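The small claim deserves a proper lawyer

Ilham Farouk
August 24, 2022

When I began my training in a law office, I was told that a good lawyer learns to say no early. A person comes in, sits down, tells the story, and before the tea is finished you must know if the case can pay for itself. If it cannot, you give some friendly advice, you shake hands, and you go to the next file. I did this for several years and I did it politely. I now think that I did it too often, and I would like to explain why.

The cases I have in mind are the ones between neighbours, between a tenant and a landlord, between a customer and a builder who took a deposit and laid half of a floor. The money is real for the person who lost it. For an office with rent and salaries it is very little. So these people are sent away to fill in the forms by themselves, and everybody in our profession says that the procedure was made simple for this purpose.

I do not agree that it is simple. It is short, and short is a different quality. The form asks for the facts in a small box. A person who has never written for a judge will put into this box everything that hurt them, in the order in which it hurt. The contract is mentioned at the end, if it is mentioned. I have read such a form where the tenant wrote 42 lines about the rudeness of the letting agent and one line about the deposit, and the deposit was the whole claim. The judge was patient and found the line. Another judge, on another morning with a longer list, could have missed it.

On the other side there is often a company. A company in a small claim does not always bring a lawyer to the hearing, but it has had one somewhere in the background. The letters were drafted by somebody who knew what must be said and what should be left out. I once helped a woman who had a dispute with a firm called Plosteo over kitchen fittings. She had kept every paper, and she was right in my opinion, but she had answered their second letter in anger and written that she "accepted the situation". She meant that she was tired. They read it as an agreement, and they used it as one.

One hour of advice before that answer would have changed the case. I want to insist on this point, because when we discuss access to justice we speak mostly of the hearing. We imagine a person alone in front of the judge. In my experience the person alone at the kitchen table, with a letter to answer in 5 days, is in greater danger.

What the office can do

The usual reply from my colleagues is about cost, and it is a fair reply. If I spend ten hours on a claim that is worth less than my ten hours, somebody must pay for the difference. I do not ask that anybody works for nothing. I ask that we stop offering only two things, the full service or the handshake.

There is a middle way, and some offices use it already. The lawyer agrees to do one part of the work for a fixed price. It can be reading the letters, or writing the statement of facts, or preparing the client for the hearing. The client does the rest. In the office of Mr Alaoui, where I worked after my training, we had an appointment of 60 minutes for this, paid at the start. The client left with a marked copy of the papers and a page of notes, and the file was closed on the same day.

It was not perfect. Some clients telephoned afterwards with one more question, and then with another. A lawyer who sees only one part of a matter can also miss something in the part that was not shown. This second problem is the serious one, and our insurers are right to worry about it. But the answer is to write down clearly what was looked at and what was not, and to have the client sign it. We do harder drafting than this every week.

I have heard also that such work is bad for young lawyers, that they learn to be quick and superficial. I believe the contrary. In a large case a trainee may spend March until the summer on one schedule of documents and never meet the client. In the short appointments I had to find the legal question inside a long story, explain it in words the person could take home, and be honest when there was no case. Nothing in my studies taught me as much.

What the client can do

I would be unfair if I put everything on the lawyers. People who come with a small claim can make the hour much more useful, and most of them want to know how.

1. Put the papers in the order of their dates before you come. The lawyer's time is expensive and this work does not need a lawyer. Include the letters that you do not like.

2. Write on one page what you want from the other side. If you want the money, say the sum. If you want the repair, say which repair. In the case of Foston, a removal firm, my client discovered while writing this page that he wanted mostly the return of his grandmother's mirror, and the claim became much easier to settle.

3. If the argument is over things in your home, photograph each thing where it normally stands or lies, in daylight, and keep a list that says what it is and when you bought it. 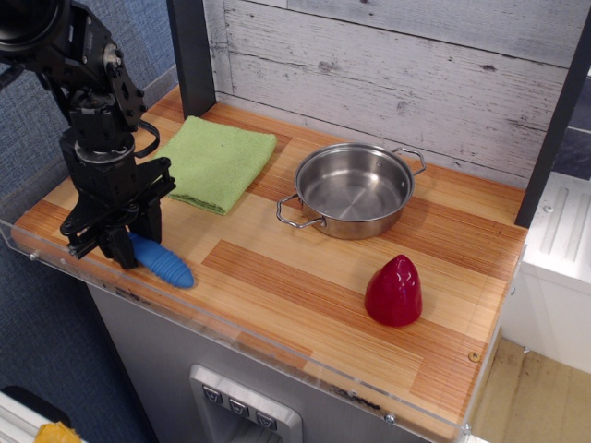
4. Do not answer any letter in the evening. Wait until the next day, read the letter again, and if it contains a date by which you must reply, write this date where you will see it.

5. Tell the lawyer the weak point of your case. Every case has one. The other side knows it already. In a dispute with the Gremotico repair service, my client told me only in the corridor of the court that he had opened the machine himself before the technician arrived. We could have dealt with it very well in the statement. In the corridor we could only be sorry.

I know that a list like this does not replace a public system of legal advice with enough money in it, and I would vote gladly for such a system. Until it exists, offices like mine decide every morning who will be heard properly. I still say no to some people. I try now to say it after I have read the letters.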